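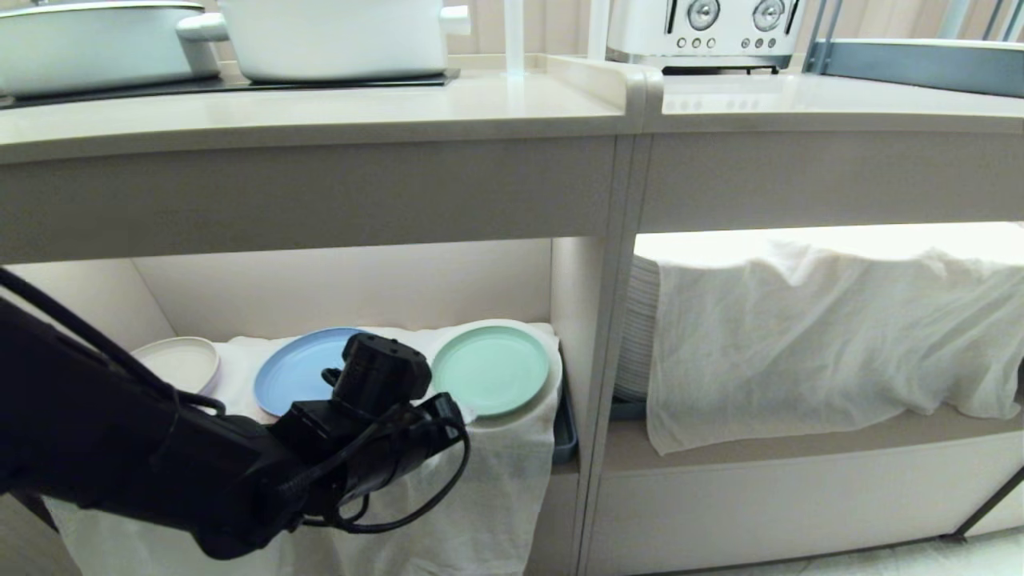 Gripper at the blue plate, lower shelf

Parallel gripper keeps bumping the shelf on upright plates
Posted August 30, 2022 by shelfreach

I'm comparing two grippers on the same arm, a Wornell parallel and a Masico with longer fingers. The job is picking plates that stand on edge against the back of a low kitchen shelf, with a cloth under them. The Wornell holds fine once it's on the rim, but the module on top takes up so much height that I have to come in nearly level. Out of 100 tries the Masico missed 5, but it's slower and the fingers flex. Is it worth changing the approach angle before I buy another set?

tannoy_b
Change the angle first. We had the same trouble on a Weidemann arm and tilting the wrist got us most of the way. Go for the upper rim off to one side, not the centre. Also tie up those cables under the gripper, they'll catch on the cloth sooner or later.

Mk816
just get the Masico

greyharbour
Depends what you're grading on. If it's cycle time, keep the Wornell and fit longer fingertips. Sustden sells blanks you can cut down, and mine added 214 grams with the bracket, so redo your payload settings. I'd also test each plate colour separately. Our depth camera did worse on pale plates with white cloth behind them, and I blamed the gripper for it until January.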